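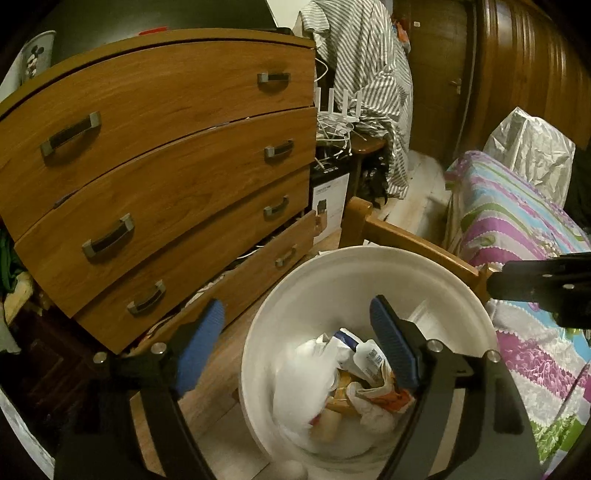 Who we are

Hi, I'm Radwa Naciri, and together with Sanaa Farouk I run Kivside. We teach robots household chores by doing the chores ourselves, with a gripper in the hand where a sponge or a dust cloth would normally be. Our homes are our workshop. Bedrooms, kitchens, the hall with too many shoes in it -- if people live in it and it gets messy, we want to work there!

I started out in a big clean lab where every cup stood on its own taped square. I loved it for a while (the coffee was excellent), but I kept going home to a flat full of cables, bags and half-folded laundry and wondering what on earth a robot would make of it. So in April I packed up my desk, called Sanaa, and we got going with 2 hand-held grippers and a borrowed hard drive.

What we do all day

We pick things up. We put things down. We fold, stack, sort, wipe and throw away, and we do it slowly enough that a machine could follow along. One go at a task is a "demo" to us, and our first finished set, which we named Trurnetti, has 1672 of them. Tidying makes up the biggest share, and within tidying it's trash that keeps us busiest. Wrappers, tissues, plastic bags, all the light crinkly stuff that changes shape as soon as you touch it.

Soft things are my own favorite. Take a disposable face mask rolled up into a narrow strip, with its ear loops curling off the top. You have to close the fingers on the roll and leave the loops alone, and you have to do it with two pads instead of ten fingertips. My hand wants to cheat every time.

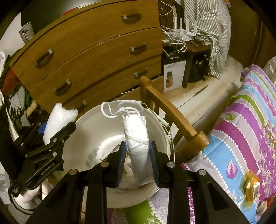
Ghizlane Erraji wrote to us after trying a session that she'd never thought so hard about letting go of something. Picking up was fine, she said, but she kept opening the gripper too early, and by the end of the afternoon she was talking to her own wrist. She also asked why we don't just drive a robot arm from a chair with a controller.

Well, we do that too! Remote control is how we check our work. Abdelghani El Ouafi looks after our one arm, and he'll repeat a chore with it from the next room to find out which moves suit a real arm and which ones only suit a human elbow. But for getting a lot of varied practice into somebody's actual bedroom, the hand-held tool wins for me. It fits in a backpack and you can be working five minutes after you've taken your coat off.

Learn with us

We run small classes for people who want to record demos, either for us or for their own projects. No coding needed. The beginner course is called Prando and ends when you've recorded 150 demos that Sanaa is happy with (she's kind but she does send things back, mine included). After that you can go on to Tiêu, the longer course, with 500 demos and a good chunk of remote control.

Bring short sleeves and some patience. We'll supply the mess.

Page updated 07/06/2021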